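Feb 16, 2024

OK so the Great Bedroom Reset is happening tonight. I've been saying I'd do it since September and the laundry chair has officially won. Thread as I go!

Ground rules: 30 minutes on the timer, phone only for posting, and everything that lands on the bed gets folded or leaves the house. (I have 3 Stoline boxes ready and I WILL fill them.)
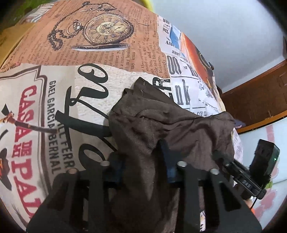

Folding dark stuff is my least favorite job – it all looks the same under my bedroom light and I can never find the seams. So the brown one goes first, get it over with. At least it shows up fine against the duvet. You try losing anything brown on top of CASA DE MI PADRE in giant red letters! And yes, I still love the pocket watch. I will be buried with this duvet.

Timer went off and I ignored it. 48 minutes in, one box full, second one halfway. Sweaters are going in the Juvammont bag on the closet shelf, where I'll forget about them until it snows again.

Question for the tidy people – do you fold T-shirts flat or roll them? My drawer is tiny and rolling makes it look like a bakery case, but I can't get the bottom ones out.

67 minutes. I can see the chair!! Going to sit in it.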